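Fire & EMS Talk > Station Life > Membership and Boards

Lusham Vol. Fire Co. elected a new board chair, and she's 30!
678 views

brushtruck_benny
Had to share this somewhere people would get it. Our company held its election and Anqi Duan is the new chair of the board of directors. She came in as a junior member, rode the engine all through college, and now she's running the meetings I used to sleep through. The room was packed and loud and I haven't been this happy about a vote in years!

ladder_left
Congrats to her! How did the vote go? Ours at Brosthorpe usually comes down to who didn't leave for the bathroom.

brushtruck_benny
Contested, believe it or not. Three people ran and it went to a second ballot. She spoke for maybe four minutes, mostly on the tanker fund, and sat down again. The tanker fund is at $1,348 so you can see why it came up, lol.

oldhydrant
Happy for her, but I'll be the grump. I don't love a board chair who is still an active line officer. She's a lieutenant, right? Who does the chief answer to when one of his lieutenants signs off on his budget? We split the two sides back when I was in and it saved us a lot of grief.

brushtruck_benny
Fair point, and it got asked from the floor. Our bylaws let you hold both for one year. She said she'd give up the lieutenant spot in April if the members want it.

MacK_Station2
oldhydrant, with respect, in a small company you can't split it. We have the same dozen people doing everything. If we barred officers from the board we'd have no board!

oldhydrant
Then recruit some social members. Plenty of retired folks in any town can read a budget.

ladder_left
You're both kind of right? We let officers sit on the board but they can't chair. Works okay. Benny, what's first on her list?

brushtruck_benny
The tanker, then getting the meeting room wired so members who are away can call in. She started on the second one already, which is so like her.

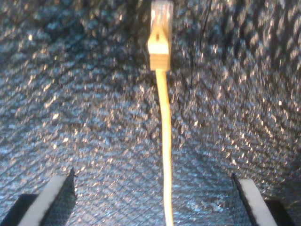

Network cable for the meeting room

MacK_Station2
Love it. Call-in got our turnout way up, and the snowbirds vote now. Do check that your bylaws count a remote member toward the quorum. Ours didn't, and we had to redo a whole meeting.

oldhydrant
That one I agree with 100 percent. And tell the new chair good luck from me. I mean it.

brushtruck_benny
Will do! She'll probably ask you to join as a social member.

Filed under: Elections, Officers, Volunteer Companies
12 replies | 9 shares
Contact us | Forum rules | Back to top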